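광고에 나온 '줍는 도구', 정말 그렇게 잘 주울까?

잔디밭이나 연습장에서 작은 물건을 주워 모으는 도구 광고를 본 적 있나요? 골프공, 테니스공, 밤, 호두까지 허리 한 번 굽히지 않고 다 줍는다고 합니다. 광고 속 사람은 웃으면서 슬슬 걸어가고, 바구니는 금방 가득 찹니다. 그런데 광고를 그대로 믿어도 될까요? 조금 의심하면서 살펴봅시다.

줍는 도구는 크게 두 종류입니다. 첫 번째는 굴리는 도구예요. 휘어지는 철사나 얇은 원판이 촘촘히 달린 바퀴를 땅에 굴리면, 공이 틈을 벌리고 안으로 쏙 들어갑니다. 틈은 곧바로 다시 좁아져서 공이 쉽게 빠지지 않지요. 두 번째는 집게예요. 손잡이를 당기면 끝이 오므라들면서 물건을 하나씩 잡습니다.

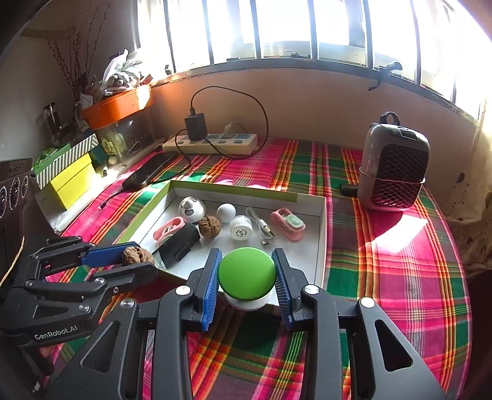 굴리는 도구에는 광고가 작은 글씨로만 적어 두는 약점이 있습니다. 틈의 크기가 정해져 있다는 점이에요. 틈보다 훨씬 작은 것은 들어갔다가 도로 빠지고, 너무 큰 것은 아예 들어가지 못합니다. 집게는 그런 걱정이 덜합니다. 사진에서도 윗부분이 초록색인 둥근 물건을 파란 패드 두 개가 양쪽에서 물고 있고, 왼쪽에는 쭈글쭈글한 호두가 보이지요. 집게는 벌어지는 폭 안에만 들어오면 크기가 조금씩 달라도 잡아 볼 수 있어요. 대신 한 번에 하나씩이니 넓은 운동장에서는 한숨이 나올 겁니다.

그럼 숫자는 어떨까요? 하스섬(Hastham)이라는 회사의 굴리는 도구 '페르네오(Ferneo)' 상자에는 "한 번에 공 314개!"라고 적혀 있습니다. 대단해 보이지요. 그런데 이 숫자는 바구니에 들어가는 양이지, 한 번 지나갈 때 줍는 양이 아니에요. 게다가 어떤 공으로 쟀는지도 안 쓰여 있습니다. 탁구공일까요, 구슬일까요? 크기를 모르면 숫자는 별로 쓸모가 없습니다.

'렐테티(Reltetti)'라는 도구는 "어떤 땅에서도 완벽하게"라고 자랑합니다. 이런 말을 보면 먼저 눈썹을 올려 보세요. 긴 풀밭에서는 공이 풀 속에 파묻혀 바퀴가 닿지 않을 수 있고, 울퉁불퉁한 땅에서는 바퀴가 붕 떠서 지나쳐 버립니다.

집에서 시험해 볼 수도 있어요. 짧은 잔디에 공 19개를 흩어 놓고 도구를 한 번만 굴린 다음, 바구니에 든 공을 세어 봅니다. 13개가 들어 있다면 여섯 개는 놓친 거예요. 이번에는 긴 풀밭에서 똑같이 해 보세요. 두 결과가 많이 다르면 "어떤 땅에서도"라는 말은 빼야겠지요. 도구를 굴리는 동안 바퀴 틈에 손가락을 넣으면 안 됩니다. 끼면 꽤 아파요.

광고를 볼 때 물어볼 것
무엇을 주웠나요?
어떤 땅이었나요?
몇 번 지나가서 그만큼 주웠나요?
못 주운 것은 몇 개인가요?

마지막 질문에 답하는 광고를 찾으면 선생님이나 친구에게도 보여 주세요. 저는 아직 한 번도 못 봤습니다.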